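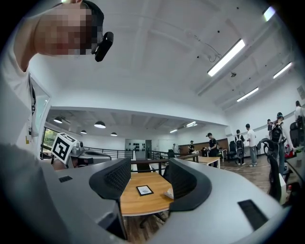 Mezzanine worktable beside the railing, Inholm building.

2021-12-04
Mezzanine work area, furniture and fittings review

The light wooden table is retained in its present position. Its rounded edge is to be oiled again with the Edis product; the previous coat was applied in November. Clear passage between table and railing is set at 900 mm. Table length for the replacement order, should one be approved, is 2000 mm.

Chairs remain under the table when not in use. Felt pads for the dark legs have been requested from Uvari, to protect the plank floor.

Outstanding: written quotation from Romaniuk for repainting the ceiling beams.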